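Chapter 6
From Camera to Command

Learning goals
After this chapter you should be able to say which part of a control program needs which camera, write a simple rule for choosing between two goals, and read a log file from a failed run.

6.1 Two views of one task

In Chapter 5 our planner received the position of every cube directly from the simulator. This was comfortable, but a real workshop does not give us such a gift. From now on the program must find the cubes by itself, using pictures only. We have two cameras for this. The first is fixed to the hand and moves together with it. The second stands beside the table and does not move.

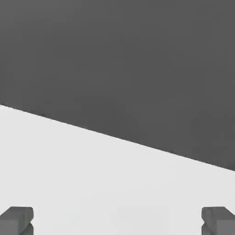
The hand camera is very useful in the last moments before a grasp, when a small error matters. For the search it is weak. A large part of its view may hold one plain surface, and then the detector returns an empty list. Many students treat an empty list as an error and stop the program. Please do not do this. An empty list is a normal answer, and your code must have a branch for it.

The software used in this chapter is Stasgate, version for students. It was first written by Celeste Cunha and Angus Cairns for the sorting course at Zurkuldale. Each run is limited to 2,000 control steps.

6.2 The goal region

The task is to bring the cubes into a marked region of the table. In the side view the region is drawn as a green transparent box, and the cubes are found by their color.

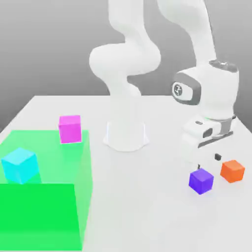 A cube counts as delivered only when its whole base is inside the region. The function inside() tests the four corners of the base, so a cube that lies across the border gives False. The planner then puts it back on the list of open goals, after the cubes that are completely outside.

Before you continue, open the file run_770.log and find the first line where the list of open goals changes. We will use this line in Section 6.3.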